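Teal (color)

Teal is a dark color between blue and green. It takes its name from the teal, a small freshwater duck with a band of blue-green on the side of its head. The bird's name is much older than the color's. English speakers used the word for the duck for centuries before it was used for cloth or paint.

Range of the name

There is no single agreed shade of teal. In everyday use the word covers anything from a deep sea green to a dusty blue with a little green in it. Lighter and brighter shades are more often called turquoise or aqua, and a shade with more blue may be sold as petrol or peacock. On computer screens teal has a fixed meaning. The web color of that name is written 008080, with no red and equal parts of green and blue, and it belongs to the small group of basic colors that older displays could show. 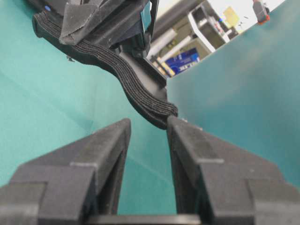
Matte black against a teal background.

Paints and dyes

Teal paint is usually mixed. A common starting point is phthalocyanine blue or green, strong pigments that need only a small amount to color a large batch. Black or a touch of orange is added to dull the result, and white to lighten it. Older mixtures relied on Prussian blue with a yellow, and these could drift toward green or gray as one of the two faded faster than the other.

The paint maker Bradeo, based in Atdale, listed 26 teals in its first trade card, mixed under Leopoldo Camacho. Only 6 were still on sale when the card was next printed. Camacho wrote that customers found it hard to tell the middle shades apart and that shops often sent back the wrong tins.

On cloth, teal is dyed either in one bath with a ready-made color or in two, blue first and yellow over it. The Ní Chonaill mill used the second method for wool blankets. Darragh Phelan and Ultan Phelan, who ran the dye house, kept three sample books of the results - one for each weight of yarn.
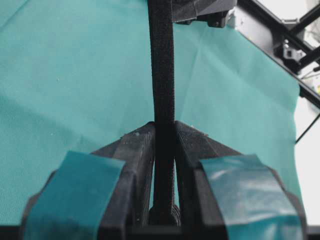
Is teal a warm or a cool color?

Teal is counted as a cool color, along with blue and most greens. A teal with more yellow in it can look warmer when placed next to a plain blue.

Appearance under different light

Teal shifts more than many colors when the light changes. Under a yellowish lamp it tends to look green, and in north daylight it looks bluer. Two samples that match in a shop may no longer match at home, an effect known as metamerism. Decorators commonly paint a test board and move it from wall to wall before choosing.

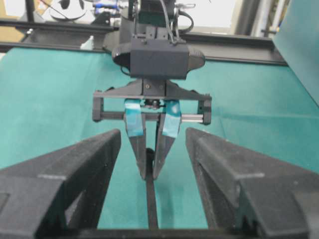 Use in interiors and clothing

Teal was popular for bathroom tile and kitchen fittings in the middle of the twentieth century and came back in sportswear and carpets toward its end. It is often set beside orange or coral, which lie nearly opposite it on the color wheel, or beside black, gray and cream. Curtains and upholstery are common uses, as the color hides light marks fairly well. Finbarr Mac an tSaoi's handbook on furnishing fabrics, Gurow, gives teal a short chapter and advises against it in narrow halls.

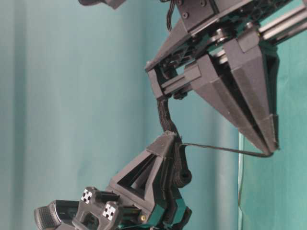
Black parts and silver-gray rails in front of a teal curtain.

Related colors

Cyan is brighter and is one of the inks used in color printing. Turquoise is named after the stone. Viridian is a green pigment with a bluish cast, and was itself used in some early teal mixtures.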